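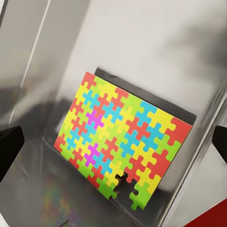
Brenamard has started collecting a new set of simulated practice runs meant to teach two-armed robots how to handle toys, games and other household items. The company said on September 10, 2026 that 242 runs have been recorded so far.

In each run, an operator guides a pair of robot arms through a task inside a computer-built room. The system saves the camera views along with the motion of every joint, and a learning model is later trained to copy what the operator did. The rooms and the objects are swapped often so the model does not get used to a single layout. 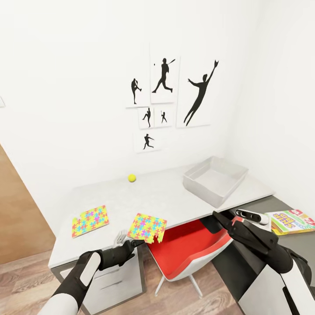 A simulated robot holds a foam puzzle mat at the edge of a desk.

Usman Dogar, who leads the project, said flat items have been the hardest to record well. "A box gives you sides to hold. A mat gives you an edge and not much else," he said. Operators get about 20 minutes of practice on a new object before their runs are kept.
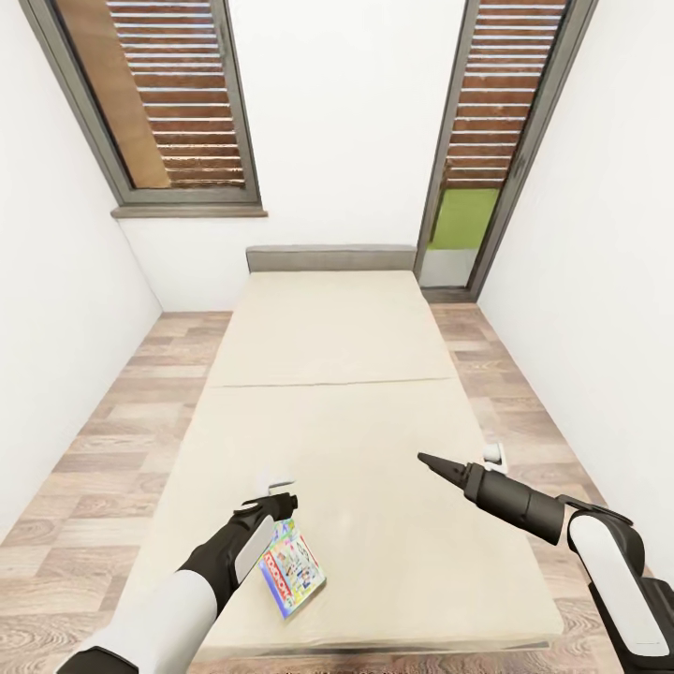
Runs in which an object is dropped are stored too, but they are labeled and kept apart from the main set - Dogar's team has not decided whether to train on them. Two outside groups, Warnitz and Barrios, will check the labels. Brenamard plans to have the first model ready for testing in November.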